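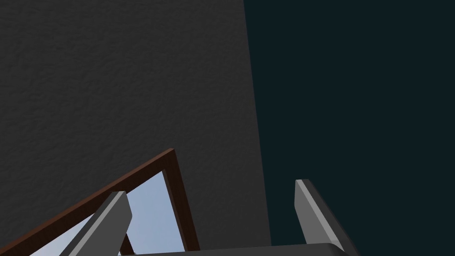
Kolero is a table of surface finishes for external walls, compiled for people who write repair specifications for older housing. Each entry gives the finish, the binder, the coat thickness and the condition at the time of survey. Texture is coded on a five-step scale from smooth to coarse. A dark grey wall with a fine, mottled, stucco-like face and small irregular bumps and pits is coded 2. Colour is held in a separate field and has no bearing on the texture code.

Contents

The table holds 2790 entries from three survey areas: Platano, Kragh and Rumow. Rumow is the smallest, with 219 entries, and was surveyed last. More than 400 entries have no binder recorded; the field is left blank in those cases and should not be read as lime.

Files

walls.csv: one row per wall face
codes.csv: texture, binder and condition codes
changes.txt: corrections by version

Known problems

Coat thickness in Kragh was measured at damaged edges only and tends to read low. Repainted faces carry the date of the survey, as the date of painting was seldom known. Two condition codes, 6 and 7, were merged after the September survey; older copies of codes.csv still list both.

Last revised Wednesday, July 24, 2019.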